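My sister swore the green twins would never sell apart, so of course I priced them separately! Soft as anything, both of them, and a white basket all ready for the trip. 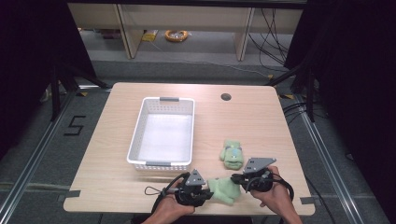 PARTINGTON, March

The letter from Fikasby came at breakfast. They wanted one. Just one, for 80 dollars, and I read it out loud to the pair of them like a fool.

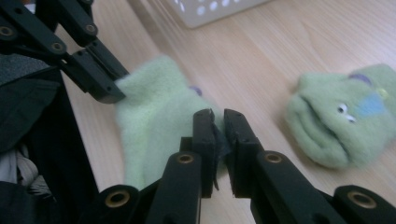

I wrote back that it was both or neither (my sister is never going to hear about this), and then I went looking for a bigger box.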